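Regrasp penalties and the ball task

Since December I have been going back over the pick-and-place policy to see how much of its failure rate comes from the grasp and how much from the release. Most of what I had written down assumed the release was at fault. The logs disagree, so I am putting the numbers here before I lose the notebook.

The training set is 437 teleoperated episodes. Ye-rin Do recorded 232 of them and Grażyna Jabłońska did the rest. The two operators have different habits. Ye-rin closes the fingers as soon as they are on both sides of the ball. Grażyna stops for a moment, corrects the wrist, then closes. I had been treating the pause as dead time and trimming it in preprocessing, with a velocity threshold borrowed from the Girnholm pipeline.

Trimming it was a mistake. With the pauses removed, the policy never sees a stationary gripper next to an uncaptured ball, and at test time it has no idea what to do when it gets there slightly off. It closes anyway. A tennis ball forgives a bad grasp up to a point and then rolls.

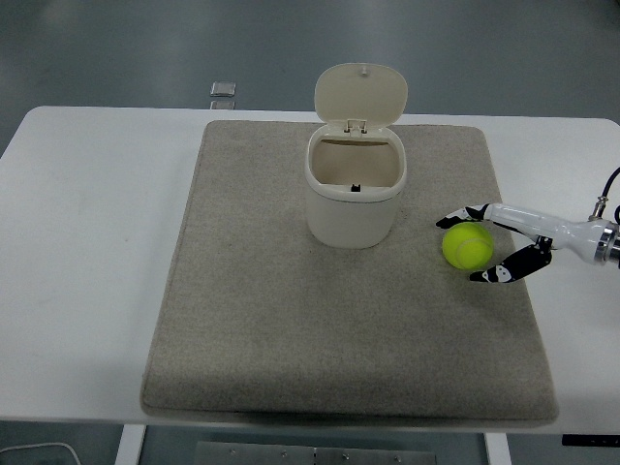
Gripper open around the ball, before closing. Bin lid up.

I retrained with the pauses left in and a small penalty on every regrasp, meaning any close command followed by an open command before the arm has lifted. Architecture, seed and action chunk length were unchanged. Each policy got 100 trials, with the ball placed by hand at positions from a printed list.

The old policy got the ball into the bin 61 times. The new one did it 83 times. Of the 17 remaining failures, 2 were at the release, both with the ball hitting the rim. The other 15 were still grasps, mostly with the ball near the edge of the mat.

The penalty may be doing very little. Milovan Obradović ran the same data with the penalty weight at zero and got 80, and I would not defend a gap of three on that many trials. The untrimmed data alone seems to account for most of the change. I have left the penalty in for now because it shortens the episodes, but it needs its own ablation with more seeds.

One caveat on the trials: the bin lid was open at the start of every one. Opening it is a separate skill and I have not touched it.

Next is the same comparison on the Prilavent set, where the objects are less round and the operators pause for longer. The threshold code is still in the repo behind a flag, off by default as of Friday.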